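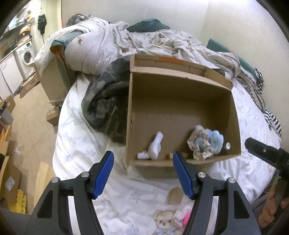 About Gimeck

Hello! I'm Neema Khaemba, and Gimeck is the shadow puppet company I started with Hamisi Rugemalira when we were both supposed to be doing something more sensible. We make puppets, we make shows, and on Saturdays we teach other people to do both, in a long thin room above a bicycle shop with a very steep staircase (there is a handrail now, thank you to everyone who wrote in).

How we got going

I trained as a sign painter and had never been backstage in my life. Hamisi had spent 13 years building sets for touring theatre and was fed up with lorries. We met at a lantern parade where his lantern had caught fire and mine had blown into a hedge, and we spent the rest of the evening moaning about wind. By September we had a bedsheet, a borrowed slide projector and a twenty-minute show about a heron who can't stop borrowing money. It was much too long! We did it in a church hall to 25 people and two of them asked if we'd do it again at their school, so we did, and then the next school rang.

The heron is still in the show cupboard. He's had three new necks.

What we make

Flat figures, mostly, cut from thick card or thin hide and worked with rods from underneath. Hamisi cuts the big ones. I do faces and hands and anything with feathers, which takes me ages and I love it. Joints are knotted thread, because metal pins click and the front row always hears them. We also build the odd giant for street processions - the tallest so far was Isus, a river spirit with a head the size of a small car, and she needed four of us inside and one outside shouting "left".

Our touring shows at the moment are Fonach, which is about a lighthouse and is good for ages five and up, and Virk, which is for grown-ups and a bit sadder. Both fit in the back of an estate car. Both need a room we can make properly dark, so please do check your blinds before you book us (I mean it, we once did Virk in a conservatory in June).

Who's who

Apart from me and Hamisi there's Rehema Mutiso, who writes our music and plays most of it live on a harmonium and some saucepans. Jeptoo Chege runs the Saturday classes and is far more patient than I am. Mwanahawa Mwaipopo looks after bookings, so if you've had a quick and polite reply from us it was her, and if you've had a slow one with spelling mistakes it was me.

Saturday classes

There are two, a morning one for children of eight and over and an afternoon one for adults. You'll cut a figure in the first session, joint it in the second, and after that it's up to you. Some people make one puppet and spend the whole term changing its hat. Others have turned up with a full script. You don't need to be able to draw, and we've plenty of patterns to trace if you'd like to start that way.

Scissors, card, thread and rods are all included. Bring an apron and something for your lunch if you're staying for both.

Booking a show

We play to anything from a single classroom up to around 200 people. Any more than that and the back rows can't see the fingers. We need two hours to set up, one socket that works and a table for Rehema's saucepans. Send us your date, your postcode and a rough idea of who'll be watching, and Mwanahawa will come back to you with a price.

You're also welcome to come and have a nose about the workshop during the week. Ring the lower bell, the top one belongs to the bicycle shop.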